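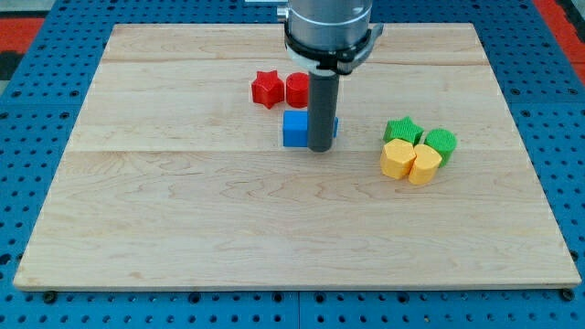 Board 3, September, afternoon

Subject today is the new top board. Boards 1 and 2 are written up further back. This one is the maple-coloured glue-up, three wide planks joined edge to edge, sitting flat on the blue pegboard table with the holes showing all round it. I wanted to get it written down before the oil goes on and I forget what the bare surface was like.

Stock came from Mustiswood. The delivery note only says "pale hardwood, planed" so I am not going to call it maple in the log until they answer my email. Grain is quiet, soft wavy streaks a shade darker than the rest and a few swirls. I had the option of flipping one plank to get the swirls on the underside and decided against it, as the underside of that plank has a shallow plane mark.

Joints

Two seams, one near the far third and one a bit on our side of the middle. The planks are not the same width and I did not trim them to match. Both seams show as faint lines if you look for them. Running a fingernail across, I can feel the far one at the left end and nowhere else. The nearer one I can't feel at all.

Glue was the usual white stuff from the tall bottle, clamped overnight with cauls top and bottom. Squeeze-out scraped off in the morning while it was still a bit rubbery. That worked better than chiselling it off hard, which is what I did on Board 1 and why Board 1 has a gouge in it.

Sanding: 79 minutes all told, most of it on the far seam. Should have been half that. The first disc was already worn and I kept going with it out of stubbornness. New discs are in the Ultness tin, second shelf, please use them.

Bevel

Front edge has the bevel, done with the block plane and then two passes of fine paper. It comes up lighter than the top face and I like it. Luana Guimarães asked for it after leaning her forearms on the square edge of Board 2 for a whole morning. Back edge can stay square for now, no one leans on that side.

Flatness

Straightedge (the 300 mm one) laid along the planks and then across them, and corner to corner in steps. Along the grain there is nothing to see under it. Across the grain the thinnest feeler goes in over the far seam at the left end, same spot as the fingernail. It stops there and the next feeler up will not go in. Good enough for what we do on it. I would not want to set up anything fussy on that corner.

Rock test: pressed each corner in turn with the flat of my hand. No rocking on the pegboard. On the old bench it rocked on the diagonal, so that was the bench.

Blocks

The blue cube and the two red ones, the star and the cylinder, are what I have been using on it so far. Cube nearer the front, the red pair standing behind it almost touching. All three stand steady on the bare wood. The cylinder has the printed texture on its side and top and I gave it a wipe on the sleeve before it went on, as the last lot of red left a smear on Board 2 which I never got out. No smear on this one when I moved the cylinder along the grain and back by hand. Tried the same with the star. Also clean.

The red and the blue both stand out well on the pale wood. On Board 2, with the darker stain, the blue was hard to pick out late in the day with only the Dvorak lamp on. (Dvorak lamp = the one on the long bracket by the sink. The label fell off, I will make another.)

Pegboard

Blue pegboard under it stays. I thought about pegs at the corners to stop the board creeping and tried it with four from the box. The pegs stand proud of the bevel and catch your cuff. Took them out again. Pushed the board sideways with one finger and it takes a proper shove to shift it, so leave it without.

Oil

Not done yet. Clustance sent the small sample tin, batch 461, and I have put it on the two offcuts, one coat on the first and two on the second. Both darker than I expected after an hour. Will look at them again tomorrow in daylight. If the one-coat piece has gone yellow I would sooner leave the board bare and resand when it gets grubby.

To do

Relabel the lamp.
Chase Mustiswood about the species, and ask whether they have another 27 mm plank from the same stack.
Far seam, left end: one more go with the scraper, only after the offcuts are decided.
Write BOARD 3 on the underside in pencil. Luana has the soft one.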